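Home | Tableware | Storage | Linens | Sale | Basket

Gukero mixed table set, 2 rounds, oval and bowl
£20.00
Item no. 191
Reading time: 3 minutes

Print this page | E-mail this page

The Gukero set is for people who have given up on matching. You get two round plates in see-through green, an oval plate in a grey that leans towards lavender, and a light blue bowl. Put them together and they look as if they came from three different picnics. We have sold them this way for long enough that customers now write in to complain if the colours change.

The green rounds are the ones you will use most. They do for toast, sandwiches, half an apple, and for standing under things that would otherwise leave a ring. They are quite plain and they let a bit of the table through, so a clean table helps. Biscuit crumbs show up on them very well, should you be conducting an inquiry.

The oval has a raised rim all the way round. Peas stop at it, mostly. It takes fish fingers lengthways, which a round plate of the same width will not do without some overlap, and it passes for a serving plate when visitors come and everything else is in the sink.

The bowl is the blue of a school jumper that has been washed too often. Cereal, soup, grapes, keys. One Lorer shop uses it for loose change by the till and has never quite got it back into stock.

Care

Wash by hand in warm water, or on the top rack if you must. Leave out the scouring pad, as the green scratches and then goes cloudy, and you will notice it every morning. Not for the oven, the hob or the microwave. Beetroot and turmeric will mark the blue bowl if left overnight. A paste of bicarbonate shifts most of it. What remains is yours to live with.

The two rounds stack. The oval will sit on top of them, though it does so without much conviction, and the bowl goes on last. If you have the Pruladwood shelf rack, the oval stands upright in the wide slot at the back.

Delivery and returns

Parcels go out every Tuesday, packed in paper. Orders placed in August take about a week longer, as the packing room empties out. You have 30 days to send a set back unused. We don't split sets, and we have been asked very nicely.

Single replacements are available for the green rounds only. The oval and the bowl come as part of the full set, a decision taken by Lorer at some point and defended ever since.

Goes with

Pruladwood shelf rack, wide slot
Gukero beaker, grey
Lorer tea towel, plain
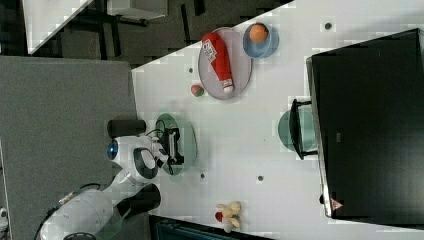 Magnusson

The oval makes a fair resting place for a ketchup bottle on its side, and the blue bowl will hold a ball as readily as a helping of soup. The set is the four pieces listed at the top. Ketchup, ball and teddy bear are sold elsewhere, by other people, and so is the table.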